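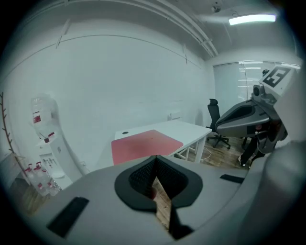 Can a Machine Tidy the Office Yet?
Project report, robotics elective, Vutemstead
April — by J. Herrera

I picked this topic for a pretty selfish reason. I had a part-time job last year in a small shop, and most of what I did was pick things up and put them somewhere else. Bottles on the floor, bottles on the shelf, empty bag off the hook, chair pushed back in. Every few weeks somebody would show me a video of a robot doing laundry and tell me my job was over, and I wanted to find out if that was true!

The question I ended up with is small: can a robot arm learn to move plastic water bottles from the floor to a desk, and tuck in an office chair, just from people showing it how? I called the project Rateo (it was short and the folder name wasn't taken).

How I taught it

I didn't drive the robot around with a joystick. You hold the grippers yourself, squeeze them, and do the chore the way you'd want the machine to do it. A small camera rides on the gripper and sees what the fingers see, and the square black and white markers help work out where the thing is in space. Afterward you feed all of it into training software — I used a package called Lukuvlow — and hope.

We worked in a small office with a wood floor, a white desk with a pinkish-red mat on it, and a mesh office chair on casters. The bottles had red caps and red labels. I thought the bright caps would make life easy, and for finding the bottles they mostly did. The clear plastic underneath was another story. Light comes right through it, so the model was happy to reach for the cap and not so sure where the rest of the bottle was.

I recorded 378 demonstrations in all and kept 371. The other seven went in the trash, mainly from me letting go of the gripper trigger too early, plus one where I stopped to answer my phone and forgot it was still recording. The whole thing came to 857 minutes of recording and resetting, and the resetting was by far the worse part. You put the bottles back. You move the chair out again. You do that until your knees hurt.

What worked

Picking up one bottle standing by itself is close to solved, at least in this one room. The arm came in from the side, closed, lifted, and set it down on the mat. It was slow (I could have had a drink and recycled the bottle in the same time) but it got there often enough that I stopped holding my breath.

The mat helped more than I expected. When I took it off the desk for an afternoon, the arm got noticeably worse at putting things down, and twice it let go early and dropped the bottle from a height. My guess is that it had learned "go to the red-pink thing" and never really learned "desk."

What didn't

Bottles in a cluster. If they were standing shoulder to shoulder, the fingers had no room, and the arm would shove the group along the floor or knock over the neighbor. A person just wiggles one loose without thinking about it. I tried adding demonstrations where I wiggled, and the robot did learn to wiggle, just at odd moments and sometimes in empty air.

The chair was worse. It rolls, it spins, and the base catches on cables. I only got 2 clean runs with the chair and I wouldn't bet money on a third.

So, is the job over?

No, not mine anyway. I'd trust this setup with one bottle at a time in a room it knows, with me standing near the off switch. A shop floor changes every hour, and mine fell apart when I moved a desk mat. I do think the showing-by-hand part is great, though. My roommate learned to record good demonstrations in an evening, and she hates computers.

If I get another semester on this I'd swap rooms every day, change the bottles, and leave the chair alone. I'd also like to try the bags that hang on hooks, which I skipped completely because soft stuff scared me. The training settings and my log of failed runs are in the shared class folder.

Last updated: April

Contact the Vutemstead student projects page | © Rateo project | Back to top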